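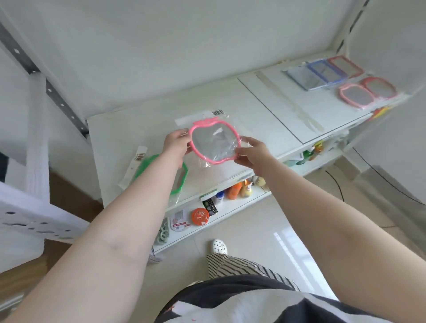

3. Recording the shelf tasks

Home | Projects | Reports | Team | Contact

The Pemer project trains a small policy to restock and sort store goods from head-camera video. Gwion Wogan wrote the task list and Kaan Yurt handled the labeling tool. Each clip covers one item, from reach to release, with both hands kept in view where possible.

Flat goods in clear bags were the hardest class. The pink apple-shaped hand mirror is typical: the bag reflects light, the glass carries its own blurry reflection, and the white header strip has a barcode that the detector tends to box as a separate object. We labeled the bag, header and mirror as one item. A two-hand grip on the rim is marked with two contact points, left and right.

We collected 47 clips over 8 sessions. One session was dropped for bad timestamps, leaving 7. Video was cut to 2000 frames per clip at most -- longer clips filled the memory on the lab machine.

3.1 Known problems

Forearms hide neighboring items. A green mirror lying behind the left forearm was labeled only where visible, and the tracker then lost its ID. Rinulier, our tracking script, now keeps an ID alive through short gaps -- the gap limit is still set by hand.

Results for the held-out clips are in section 4.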